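Home | Program | Speakers | Notes | Contact

October. Posted by Zyanya Varela

Speaker notes, second half. Slides are thin, so talk slowly.

Start with the number everyone quotes back to me. We collected 1000 demonstrations at Prernby, and people hear that and nod. Ask the room what they think is in them. Wait. Then say that 732 survived review, and that I still don't trust 300 of those.

Why not? They all ended in a "success" label, and the label was pressed by the same person who was driving the arm. Telmo Cuesta drove most of the first batch. He is very good. He is also tired by three in the afternoon, and you can see it in the joint traces if you plot them by time of day. The policy we trained on his mornings and the policy we trained on his afternoons don't behave alike. (Don't show the plot unless asked. The axis labels are wrong.) 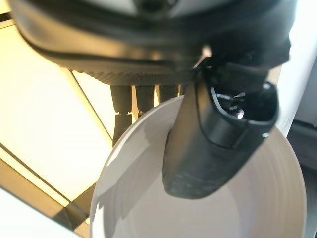 Wrist views are where I lose patience with the usual pitch. The claim is that putting the camera close to the fingers gives the model what it needs. Fine, but look at what it gets. The arm's own housing fills the upper part of the view, the left side is blown out by bright light, and the finger reaching into the white bowl is in deep shadow. Could you tell me from this one view whether the fingertip is touching the bowl? I can't, and I've been staring at these for months. We ask a network to learn contact from it and then act surprised when it learns the lighting.

Pause here. Somebody will say "add more data." Reply: more of what?

We tried it. Rolel, our collection tool, made it easy to add another 200 episodes, so we did, with the same bowl and the same lamp. The score on our own test went up. When we moved the setup to the Intarasuk bench, it dropped below where we had started. I would call that memorizing a corner of a lab. The Pluso team read the same result as "promising transfer," and they're welcome to come up and argue.

What I'd do now, if they ask:

Have a second person label success, from a different view, without knowing who drove. Keep the failed episodes. We deleted our early ones to save disk space and I regret it every week. Change the light on purpose and write down that you changed it. Report the throwaway rate in the paper, up front, with the reasons.

Skip the scaling slide if we're past 40 minutes. I don't believe it anyway, it has four points on it.

Questions. Telmo has the handheld mic.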